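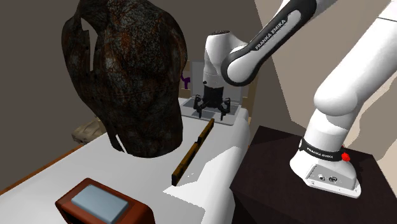 The Night Ferry to Fumotport

My father kept bees for most of his life, and when he died he left me the hives, the debts and a letter addressed to a man called Tomos Lloyd.

I sold the hives in May. The debts I paid slowly. The letter I carried in my coat for one winter, and then I bought a ticket for the night ferry, because the address on the envelope was in Fumotport and there was no other way to reach it from Grunau.

The ferry was called Pasance. She was an old ship with brown stains under the windows, and she smelled of soup. My cabin had number 498, although there could not have been so many cabins on her. I asked the steward about it. He said that the numbers came from another ship, a bigger one, and that it was cheaper to buy the old doors than to paint new signs.

I could not sleep. At 2 in the morning I went up to the dining room, where the lamps were still on and a woman was playing cards alone. She wore a green hat and did not take it off all night. She asked me if I could play Ayala. I said I did not know this game.

"Then you will lose," she said, "but you will lose little."

We played for matches. She explained the rules only when I broke them. Outside the sea was making a low noise against the side, and now and then the cups moved a little on their hooks.

"You are going to see somebody," she said.

"To bring a letter."

"A good letter or a bad one?"

I told her I had not opened it. She put down her cards and looked at me for some time, as my mother used to look at me when I came home too late and said that I had been at the library.

"How long is it closed?"

"My father wrote it before I was born. The date is on the back."

"And the man is alive?"

It is strange that I had never asked myself this. I had thought about his face, his house, even his dog — I was sure that he had a dog — but in all my pictures he opened the door. I said that I did not know. She took up her cards again and won the rest of my matches.

We came into the harbour before it was light. The street was behind the fish market, and the house was at the top of it, narrow, with a blue door. I stood in front of it with my bag. A baker was carrying trays across the road and he wished me good morning in a language I had learned at school and forgotten.

I knocked. After a while I heard slippers.

He was very small. He had my father's way of holding his head to one side, or my father had had his, and I understood that I should have sat down before I knocked.

"Tomos Lloyd?" I said.

"You are from Grunau," he said. "You have the voice."

I gave him the envelope. He held it far from his eyes, then close, then he put it in the pocket of his dressing gown without opening it. He went to the kitchen and I followed, as he had left the door open for me. There was honey on the table, in a jar with a label written by hand. I knew the hand. On the label was the weight, 320, and the year, and it was not an old year.

"He sent me one every autumn," said the old man. "Always he wrote 300 on the box, for the post, and put 320 in the jar. He thought the post office would not notice it."

"He never spoke about you."

"No," he said. "I did not speak about him either." He filled the kettle, and it took him a long time, and I did not help him.

"Is he dead?" he asked, with his back to me.

I said yes.

He put out two cups. Then he took the bread from its cloth and cut it thick, and pushed the jar over to my side of the table. It was half full. I took only a little on the end of the knife, and he reached over and gave me more.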